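Workshop notebook, Wednesday, late

Finish trials, continued. Kolo oil-wax against the Ferrand water-based, both on offcuts from the Girkusberg order. I said in the last entry that I would settle this by June and I'm writing that down again so it can embarrass me twice.

Ferrand, coat 2: went on at 9:40, touch dry before lunch, raised the grain like a startled cat. Knocked back with 320. Smells of nothing, which I don't trust. Color stays pale, which was the whole request from Girkusberg, who have used the word "Nordic" in every email so far.

Kolo, coat 2: still tacky at closing. The can says overnight. The can does not say which night. Nice to the hand though, and small scratches rub out with a gray pad and a dab more. Goes yellow under the window, slightly, on the piece I left there. Check again when it's had a full month.

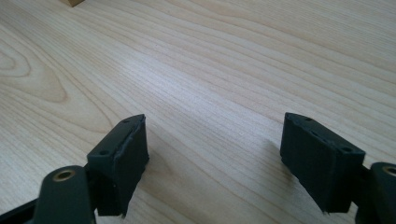
Water ring test next. Method as before: wet glass, leave it, wipe, swear. Ferrand took 7 hours with no ring I could find. Kolo left a faint one that was mostly gone by the next morning. Coffee was worse on both. Red wine postponed on grounds of budget and because the last bottle got used on something other than the test.

Humidity in the back room has been all over the place. The Trenine meter and the old dial one disagree and I have started believing whichever is more convenient. If anyone borrows the Trenine, put it back on the nail by the door. Not near the door. On the nail.

Sandpaper: the cheap 220 is loading up after one panel. Used 106 sheets since the start of the month going by the box, and a good share of those were folded in thirds, rubbed twice and thrown away by me. Go back to the mesh stuff and stop pretending the cheap one saves money.

Glue-up on panel four opened a hairline at the far joint. My fault – clamped it in a hurry and didn't check the edge with a straightedge. Ripped it down the line, jointed again, reglued. Left in clamps. Label says DO NOT TOUCH, addressed to me.

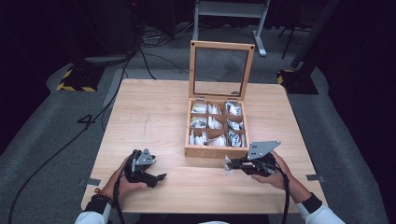 Nine-compartment box, lid up, all spaces filled.

Quote for Girkusberg needs redoing. I had finishing at around 213 minutes per top, based on Ferrand behaving itself. With Kolo it's less work and far more waiting, and I've never worked out how to bill for standing near a thing while it dries. Suggest Ferrand for the tops, Kolo for the legs, and let them find out about the coffee in the care sheet.

To do: order mesh 220 and 320. Recoat Ferrand offcut B. Turn the window piece end for end. Find the other half of the cauls, last seen under the bandsaw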